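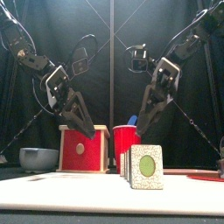

Wutine Opens Applications for Zapata Small Grocers Program

Grants of up to 900 dollars will help independent food stores replace aging refrigeration and shelving

TILARD — Wutine, the regional association of independent grocers, today opened applications for the Zapata Small Grocers Program, a grant fund for family-owned food stores in Tilard and the surrounding towns. The program will pay part of the cost of new refrigerated cases, door seals, shelving and checkout counters in stores with seven or fewer employees.

Grants of up to 900 dollars are available to each store. Applicants must have been in business at their present address for two full years and must sell fresh produce, dairy or meat on most days that they are open. Stores that belong to a chain or operate inside a fuel station are not eligible. Membership in Wutine is not required.

"The neighborhood grocer works on a thin margin, and a failed cooler can wipe out a month of it," said Thérèse Gagnon, president of Wutine. "Our members have asked for help with equipment for several years. We are pleased to be able to offer it to them and to their neighbors in the trade."

The program takes its name from the Zapata market hall, where the association held its first meetings. It replaces the Equipment Loan Plan, which closed to new borrowers last year. Existing loans under that plan will continue on their current terms — store owners with a balance outstanding may still apply for a grant.

Applications will be reviewed in the order received by a panel led by Ivana Salinas, director of member services. Owners will be asked to supply a business license, one written estimate from a supplier and a short statement of how the equipment will be used. Payment will be made directly to the supplier once the work has been completed and the invoice approved.

Stores that buy refrigeration through the program may also enroll in Bonus, the association's annual maintenance plan, with the first year's fee waived. Bonus covers one inspection and one coil cleaning per year. Parts and emergency calls are billed separately.

"Many owners put off routine service until something breaks," said Baltasar Echeverría, who manages the plan. "A yearly visit gives them a fair idea of what they will need to spend."

Application forms are available at the Wutine office in Tilard and by mail on request. Forms in Spanish and French will follow later in February.

Media contact: Golshifteh Kazemi, Office of Communications, Wutine

Last updated: 2021-02-05

We use cookies to improve your visit to this site. By continuing to browse, you accept our cookie policy. Accept | Settings

Comments (3)

Dardo Iturra
Does a used display case qualify if it comes from a dealer with a written estimate? New ones are out of reach for us even with the grant.

Wutine Member Services
Mr. Iturra, used equipment is accepted when the dealer provides a warranty. Please attach a copy to your form.

cornerstore_mel
Glad to see shelving on the list. Ours has been held up with clamps since the flood.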